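Two-Arm Bench Cell Takes Shape at Nolau Shared Workshop

July 16, 2023

Members of the Nolau shared workshop have finished the mechanical work on a two-arm robot cell and have moved on to cable handling, according to the latest build notes posted to the shop's project board. The cell was designed by Daranee Phetsri, with wiring and firmware by Daranee Thammasiri. It occupies one bench at the back of the electronics room.

The two arms are mounted on a single metal rail that runs along the front of the enclosure. An earlier version had each arm on its own plate, bolted straight to the bench. Phetsri dropped that layout in December after finding that the plates shifted against each other whenever both arms moved at speed. With the plates loose by even a small amount, a position taught to one arm no longer matched the same position taught to the other. Mounting both bases to one rail did not remove flex, but it made the flex common to both arms, and the calibration now holds between sessions.

The rail is the part of the build that took the longest to settle. The mounting holes were drilled twice. The first set put the arms too close together, and the elbows met when both grippers were sent to the middle of the floor. The second set added 56 millimeters between the bases. Phetsri said the old holes were left open and may be used for cable ties.

The enclosure itself is simple. It has a back wall and two side walls, with aluminum posts at the rear corners, and it is open at the front where the rail sits. The walls are covered in a terrazzo-pattern wallpaper and the floor has a marble pattern. Both were chosen from remnants. The plain white panels used at first gave the vision software very little to lock on to, and the pose estimate drifted when an arm filled most of the view. A busy wall gives the tracker fixed features in every direction. Thammasiri said the irregular chips work better than a printed grid did, as the grid repeated and the software sometimes matched one square to its neighbor.

Each wrist carries a bracket above the gripper with a small module on it. The brackets are the third design. The first two placed the module farther forward, where it struck the floor when the gripper reached down at a shallow angle. The current one sits back far enough to clear the surface in all the poses used so far, with one exception near the left wall, and that area is now blocked in software.

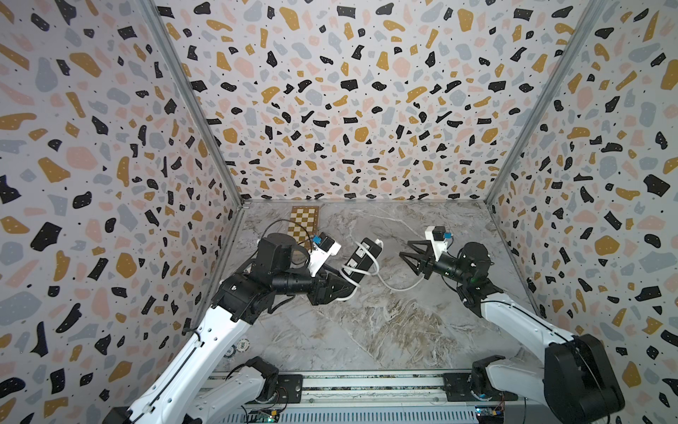

Cable work is the current task, and the notes list it as the hardest one attempted on the cell. Rigid objects behave much the same way each time they are picked up. A cord does not. Its shape at the start of a run affects where it ends up, and a loop that lies flat on one attempt may stand up or roll over on the next. The goal is for one arm to hold a power strip steady while the other takes hold of the cord and moves it clear. Pulling plugs is a later step and has not been scheduled.

The builders have set a fixed procedure for the trials. The strip is placed by hand near the center of the floor at a different angle for each run. The cord is dropped, not arranged. Both arms start with grippers open. An operator drives the arms by hand controls and the joint positions are logged, and the logs are then used to train a policy that runs without the operator. A session is capped at 60 runs. Thammasiri said results got worse in longer sessions, and that the cause was the person at the controls more than the hardware.

Other items are used on the same floor between cable sessions. The notes mention a chessboard and poker chips, both brought in for earlier pick-and-place work. Chips proved to be the more useful test. A thin disk lying flat leaves almost nothing for the fingers to close on, and a gripper that comes in slightly high will pass over it. The angular fingertips now fitted to both arms came out of that work. The chip tests also exposed a height error between the two arms, later traced to a washer left out under one base plate.

Wiring has had its own problems. The cables along the arms were first held with tape, which let go at the elbows after several days of use. They are now held with small clips along the links, with slack left at each joint. The clips were printed in the shop. Thammasiri reported one failure since the change, where a connector at the left wrist worked partway out and the actuator dropped off the bus in the middle of a run. The arm stopped as intended. The firmware now checks for every actuator before each run and will not start if one is missing.

Control electronics are at the front, below the rail, with a circuit board on each side. This keeps the runs to the base joints short, and it leaves the boards within reach when a connector has to be reseated. The drawback is exposure. The boards sit low and open, and a dropped screw could land on either one. A cover has been drawn by Hồ, the member who runs the laser cutter, but it has not been cut. Hồ has asked for final hole positions and the builders have not yet supplied them.

Software for the cell is a mix of public libraries and code written in the shop. The part that plans motion for both arms is called Zimau, and the logging tool is called Havent. Zimau treats the two arms as one machine with a shared set of limits, so a command that would bring the elbows together is refused before either arm moves. Havent writes joint positions, gripper state and camera data against a single clock. Early logs were not usable for training, as each arm kept its own time and the two records slipped apart over a long run. Those logs were deleted.

Power is the main open question. The supplies now in use are adequate for slow work, but the voltage sags when both arms lift at the same moment. The effect is a short pause in the shoulder joints, which shows up in the logs as a flat spot. Phetsri has proposed one larger supply for the pair. Thammasiri prefers to keep 2 separate supplies so that one arm can be serviced while the other stays live. No decision has been made.

Use of the cell by other members is limited for now. Anyone who wants time on it has to complete a short session with one of the two builders, covering the stop switch, the start pose and the rules on reaching over the rail. Hands are to stay out of the enclosure while the actuators are powered, including when the arms are at rest, as they hold position under torque and can move when a new command is sent. Up to 5 members can be signed on at any time. The list is kept on a clipboard by the bench.

The builders plan to release the rail drawing, the wrist bracket and the clip files once the hole positions are final. The firmware will follow separately. Phetsri said the rail drawing should be treated as specific to these arms, and that anyone using different bases should measure the elbow clearance at the center of the floor before drilling.

Next on the list are the board cover, the power supply decision and a second round of cable trials using a thinner, stiffer cord. The bench is closed to other projects until the second round is finished.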